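**COMMUNIQUÉ DE PRESSE**

Fillham, le mardi 13 juillet 2021

# Sisance et Wimura ouvrent un programme de collecte de démonstrations pour la préhension d'objets ménagers

Sisance, éditeur de logiciels de commande pour bras robotisés, et Wimura, intégrateur de cellules de tri, annoncent le lancement de Poduval, un programme commun de collecte de données destiné à l'apprentissage de la préhension en bac. Les premières séances se tiennent dans les locaux de Sisance à Fillham. Le programme est prévu pour 10 mois.

Poduval porte sur une tâche étroite : prendre un objet dans un bac, le déposer dans le bac voisin, recommencer. Les objets retenus sont ceux que l'on trouve au rayon entretien d'un magasin, avec une préférence pour les brosses, les éponges à manche et les articles de forme arrondie. Ces produits posent des difficultés connues aux systèmes de tri. Ils roulent, ils se déforment sous la pince, et les manches transparents sont mal restitués par les caméras de profondeur.

« Nos clients nous envoient régulièrement des références sur lesquelles nos réglages ne tiennent pas », explique Refilwe Pretorius, responsable des applications chez Wimura. « Jusqu'ici, nous corrigions au cas par cas. Avec Poduval, nous constituons un jeu d'exemples que le système d'apprentissage peut reprendre en entier à chaque nouvelle version. »

## Des démonstrations conduites à la main

Chaque exemple est produit par un opérateur qui pilote le bras à distance, prise après prise. Les positions des articulations, l'ouverture de la pince et les vues des caméras sont enregistrées en même temps. Une démonstration s'arrête quand l'objet a été lâché dans le bac d'arrivée ou quand l'opérateur déclare un échec. Les échecs sont conservés et étiquetés séparément.

L'équipe compte 8 opérateurs, formés pendant 5 jours avant leur première séance enregistrée. La consigne principale qui leur est donnée concerne le rythme : un geste régulier, sans arrêt prolongé au-dessus du bac. Les hésitations longues se retrouvent dans le comportement appris, comme l'ont montré des essais menés en février par Sisance sur un jeu plus petit.

« Nous avions des démonstrations réussies que le modèle reproduisait mal », indique Tobiloba Idahosa, qui dirige la collecte chez Sisance. « En les relisant, on voyait des pauses d'une ou deux secondes avant la fermeture de la pince. Nous avons repris la formation sur ce point et nous relisons maintenant toutes les séances de la première semaine de chaque opérateur. »

Le poste de travail est volontairement simple. Deux bacs gris sont placés l'un derrière l'autre et tenus par des serre-joints à leur jonction, afin que l'écart entre eux reste le même d'une séance à l'autre. Le bras travaille depuis le côté droit. Les objets sont mélangés par l'opérateur au début de chaque série, sans disposition imposée.

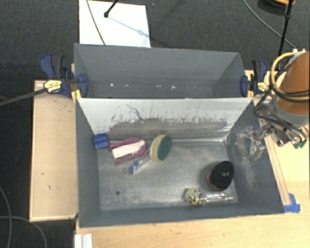
## Un fonds de 42 objets

Le fonds de départ comprend 42 objets, choisis par Wimura à partir des demandes reçues de ses clients. Il est divisé en deux parties. La première sert à l'apprentissage. La seconde est mise de côté et n'apparaît dans aucune démonstration ; elle sert uniquement à mesurer ce que le système sait faire devant un article qu'il n'a jamais rencontré.

Les bacs ne sont pas remplacés lorsqu'ils se marquent. Les rayures et les reflets du fond font partie des conditions que l'on rencontre sur les sites, et les deux sociétés ont choisi de les garder dans les données. Un bac n'est changé que s'il est fendu ou déformé au point de gêner la pince.

Annapurna Krishnan, chargée de la qualité des données chez Sisance, a rédigé le protocole d'étiquetage. Chaque démonstration reçoit le nom de l'objet visé, le type de prise (manche, tête ou corps) et le résultat. Une deuxième personne contrôle les étiquettes sans avoir accès à celles de la première. En cas de désaccord, la démonstration est revue et, si le doute persiste, elle est retirée du lot d'apprentissage.

## Calendrier et mise à disposition

Un premier lot sera livré aux équipes internes de Wimura à l'automne. Il servira à entraîner un modèle de prise unique, sans enchaînement de plusieurs objets. Les démonstrations plus longues, où l'opérateur vide entièrement le bac de départ, seront enregistrées dans un second temps.

Les deux partenaires prévoient de publier le protocole de collecte et une partie des enregistrements à la fin du programme. Les conditions d'utilisation seront précisées à ce moment-là. Les laboratoires intéressés peuvent se faire connaître dès maintenant auprès de Sisance.

« Le protocole nous paraît aussi utile que les données », précise Deepika Naidu, directrice technique de Wimura. « Une autre équipe doit pouvoir monter le même poste, avec ses propres objets, et obtenir des enregistrements comparables aux nôtres. »

## À propos de Sisance

Sisance développe des logiciels de commande et d'apprentissage pour bras robotisés. La société est installée à Fillham.

## À propos de Wimura

Wimura conçoit et installe des cellules de tri et de préparation de commandes pour la distribution et le commerce en ligne.

**Contact presse :** Aishwarya Pillai, service communication de Sisance, Fillham. Des visites du poste de collecte sont possibles sur demande, en dehors des séances d'enregistrement.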